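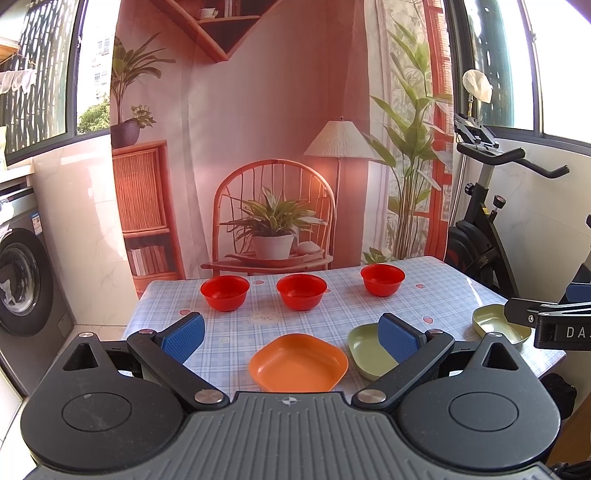 Last edited by clayfoot in November

Thread: Deststead museum, worth the detour?

clayfoot
Passing through Deststead next month, one afternoon only. Is the town museum worth it or do I just push on to Sindon? Into pottery mostly, dont care much for the weapons rooms. Anyone been since they moved stuff around?

ferrygirl_2
Go. Ground floor is the old grain store, all the kitchen wares are there now. Bowls, storage jars, a salt trough as long as a rowboat. Took me most of the afternoon and I skipped upstairs completely.

mapsandmud
Disagree. Half the labels are missing and the lighting is awful. Sindon has the better collection and its free after 3 pm. Deststead wanted 100 at the door plus extra for the tower.

ferrygirl_2
The tower is 273 steps and you get to see the whole river bend. Not extra when I went. Maybe they changed it.

mapsandmud
They changed it. Sign at the desk.

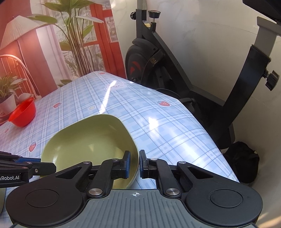
Photo: ferrygirl_2

tinroof
Coming at this from the other side, I grew up in Bogale, next town over. The good pottery in Deststead is mostly FROM Bogale, dug up when they widened the canal. 386 pieces went over on loan and never came back. Still a sore point here lol. Bogale has one small room above the library with whats left. Knock at the side door, mornings only.

clayfoot
Had no idea. Is the Bogale room open in winter?

tinroof
Should be. No heating tho. Bring a coat

oldkilnhand
Loan is not right. It was a sale, my uncle had the town paper with the notice in it. People in Bogale have been saying loan for years.

tinroof
Sale of the building, not the contents. We can go round on this forever

oldkilnhand
We have been, see the canal thread.

mapsandmud
Back to the question. If its pottery and one afternoon: Sindon. Cases are numbered, there's a bench in every room, and the glazed pieces from the river wrecks are better than anything in Deststead. Bus from the square takes around 100 minutes though, thats the catch.

clayfoot
Thats most of my afternoon gone on a bus...

ferrygirl_2
Exactly. Deststead, ground floor, then the tower if your legs are ok. Coffee at the Tekomeck across the street, the museum cafe only does instant.

tinroof
Tekomeck closes early off season, check the door. And ask the desk for the paper guide, its kept in a drawer. Lists where each jar was found, incl. the Bogale ones. Says "on loan" on page 3 btw

oldkilnhand
Printed by who, I wonder

clayfoot
Ok going with Deststead, and Bogale in the morning if I can get up. Will post what the ticket price is now.

mapsandmud
Post if they fixed the lights too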